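2019-07-26 — back office, workshop side

Chairs first, then the binder cabinet. Wanted both finished before lunch, got one and a half.

**Chairs**

Ruba says the black one by her desk sinks. Had a look underneath. Lever rod runs into the top of the column, collar round it has a seam where two curved pieces meet. Screw on the tilt bracket, should get a driver on it before blaming the gas lift. Scuffs on the lower part of the column, didn't bother with those. If it keeps sinking order a column from Bitar, NOT Durnen — the last Durnen one was the wrong taper and sat in the parts drawer for a year.
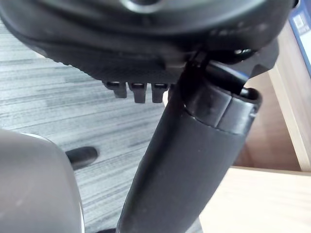

**Binders**

Cabinet with the light wood top. Plan is blue binders only in there, everything else goes to the Willville shelves downstairs. Labels forward so you can read them with the doors open. Hinges ok, will oil them some other time.

- job sheets: keep, last number used is 1,837
- Susto invoices: keep until Naomi has been thru them
- old chair and desk manuals: scan, then bin
- anything loose: tray on Nimal's bench

Stopped twice for the phone so the order of the middle stack is a guess, re-check.

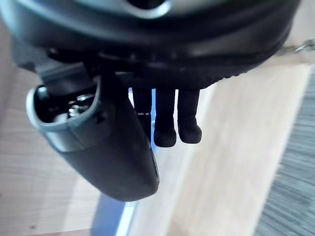 Nimal: please don't bin the manuals yet, I still need the part numbers for the tilt mechanism. Job sheet 779 has the old order stapled to it, pull that one for me if you see it.

OK, manuals stay. Sheet 779 not found so far, might be in the darker binders. Will look Monday.

Still to do: new spine labels (Bilal has the tape), decide flat or upright. Flat is quicker but you end up lifting the top one every time to get at whats under it. Ainhoa wants upright with a bookend. Fine by me if someone finds a bookend. 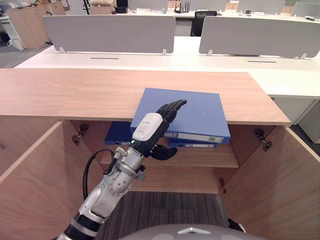
Binder cabinet, doors open, blue binders lying flat on the shelf.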